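Draft of 2016-08-05, sections 4 and 5 only. References still to be put in order.

## 4. What viewers said about the songs

Sample first. 77 viewers across three venues, Hestomthorpe, Berkach and Uvbridge, all screenings in June. Ten films in the program, every one a coming-of-age story, every one built on songs the audience already owned at home. No original scores. Each viewer filled in the Dixit sheet on leaving - one page, nine prompts, no rating scale. The sheets were typed up in full, 3000 lines once the blanks were stripped out.

The question was narrow. When a film borrows a famous song for a big emotional beat, do viewers credit the film or the song? Earlier work on the jukebox musical tends to assume the song does the lifting and the film takes the money. Our sheets do not support that, or not cleanly. Viewers at Berkach wrote about the song only when it came early. Once past the midpoint they wrote about the character, and the song turned into a sort of weather. "When it rained and the chorus came in" is a typical line. The title of the song is often missing. Sometimes wrong.

Clothes came up more than we planned for. No prompt asked about costume. Still, viewers dated a film by its collars and sleeves well before they dated it by the music, and the plain white T-shirt (Figure 1) was named on sheets from all three venues as the thing the lead wears "before it all starts." We coded this under period cues and did not pursue it further.

Figure 1. White T-shirt with ribbed collar, close view.

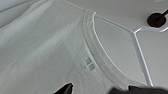

## 5. Sentiment and the second viewing

A smaller group came back. Same film, same seat if they wanted it. The idea was to see whether sentimentality wears off, as reviewers like to claim, or sets harder.

Mostly it set harder. Returning viewers used the word "cheesy" more often and also reported crying sooner. Both on the same sheet, in several cases in the same sentance. We take this as evidence that the charge of sentimentality, at least among paying audiences, is not a complaint. It is closer to a description of the goods. A viewer at Uvbridge listed every cliché in the father and son plot, in order, with the reconciliation speech at the end underlined twice, and then asked when it would be shown again.

Two cautions. First, people who return are people who liked it. Obvious, but it limits everything in this section. Second, the Hestomthorpe hall has poor sound at the back, and lyrics were hard to make out past the middle rows. Sheets from the back rows mention dancing and faces, hardly any words. We kept them in. Taking them out shifts the numbers for song recall but not the pattern by act, which holds at all three venues.

On the matter of formula we had expected a split by age. Older viewers forgiving, younger ones bored, or the reverse. There was none worth a table. What split the group was whether the viewer had known the songs *before* the film. Those who had not were tougher on the plot. Those who had were tough on the choice of track and let the plot go by.
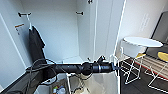
Viera Doležal objected, on reading this section, that knowing the songs beforehand cannot be seperated from knowing the kind of film, that anyone who owns the album has already seen two or three pictures like this one, and that what we call forgiveness may only be familiarity with the steps.

We think this is fair in part. The sheet asks about the songs and has no prompt on viewing history, so the objection can't be tested on the present data. Against it: at Berkach a handful of viewers wrote that they rarely go to the cinema at all and came for the music. Their sheets look like those of the other fans. Too few to lean on.

A revised sheet would need one more prompt, placed last so as not to steer the rest. Something like "name another film this reminded you of." Cheap to add. It would also give us a rough map of which earlier films audiences treat as the template,

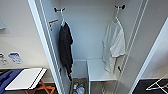 and whether that template is the one critics keep naming. Our guess is no. Critics reach for the director's earlier work. Viewers, going by the margins of the sheets, reach for whatever they watched at the same age as the lead - often on television, often half of it.

One last point on endings. Nine of the ten films close on a song at full volume over a journey, train or car or bus. The tenth closes on talk. It got the fewest tears and the longest answers. More on this in section 6, where the answers are set out film by film.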